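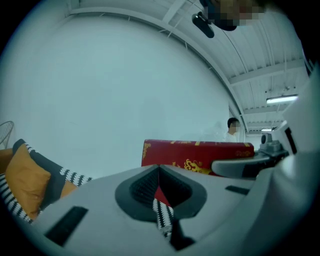 The red box with the gold dragon

Salamatu Lawal had said she would be done with the front room by four, and at ten past she was still on the box.

It had belonged to her aunt, like everything else in the flat. The sofa was going to a family in Celmont, who had paid for it and wanted it by the end of the week. The books had gone. The plates were wrapped and stacked by the door. The box was not on the list, and Mr Szekeres from the letting office, who had come to read the meters, asked her whether it was staying.

'It isn't staying,' she said. 'I just don't know where it's going.'

He wrote down 1,384 for the electricity and 557 for the gas and said he would wait in the hall.

She turned the box so that the dragon faced her. Her aunt had kept it on top of the wardrobe, and as a child Salamatu had been allowed to have it down when she was ill. She used to follow the gold along the top edge with a finger until she fell asleep. She had always thought it held something important. One winter she asked, and her aunt said it held November.

She lifted the lid. Inside were bus tickets, a tin of buttons, a school photograph of somebody she didn't know, and a bundle of letters with a rubber band that broke when she touched it. The letters were from a man in Plundness. They all began the same way, with the weather, and they all ended by asking when she was coming. The last one was dated June 19, 2005. It said the boat had been sold and the kitchen was painted – yellow, as she had wanted – and that he would not ask again.

Salamatu read it standing up. Then she read it again on the sofa.

Her aunt had never lived in a yellow kitchen. She had lived here, in flat 14, and gone to work on the early bus, and come home with oranges. She had not once mentioned Plundness, except to say that the fish was good there.

'All right in there?' said Mr Szekeres.

'Nearly.'

She put the letters back in order, as well as she could, and laid the tickets on top. She looked at one before she closed the lid. It was a single to Plundness, and it hadn't been punched.

Mr Szekeres held the front door for her. She carried the box down herself and put it on the passenger seat, and after a minute she did up the belt across it. The plates could wait until the morning.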